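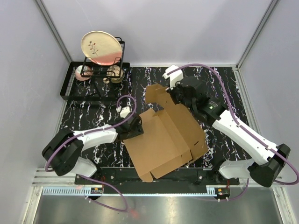

Reinaldo Rocha has folded boxes for most of his working life, and he still gets excited about a crease. "Run your thumb along it," he tells me, sliding a flat brown blank over the bench at Telar, the small tableware shop he runs in Tostumham with Edivaldo Assunção. "A good score line wants to bend. You hardly have to ask!"

Telar sells cups and plates, mostly in soft colors, and packs every order by hand. In May they sent out over 200 boxes, a record for the two of them. Rocha does the folding. Assunção picks the pieces and wraps them.

"People think the box is the boring part," Rocha says. "I love the box. It comes in flat, it weighs nothing, you can stand 177 of them behind a door. Then you lift one flap, the sides start coming up, and you've got a place to put a plate."

He learned on the packing floor at Warnbridge, where he stayed nine years. His advice for beginners is to bend every crease once before trying to close anything, and to look at the slots first so you know which tabs they're waiting for. "I see people fighting the cardboard. They push from the middle and it buckles. Get your hand close to the fold, hold the panel down, then lift."

Assunção is just as happy talking about dish racks. He keeps pieces in a wire one while the box is being made, plates upright and cups down in the tray. "I can see the whole order," he says. "And a plate standing up shows you its face. If there's a little painted branch on it, I want one more look before it goes in the paper!"

The two disagree on tape. Assunção likes three strips on the bottom, and Rocha thinks a well-cut box needs one. They've been trying a new blank from a supplier called Andrade, with deeper slots, and Rocha is already folding it with his eyes closed. "Almost closed," Assunção says.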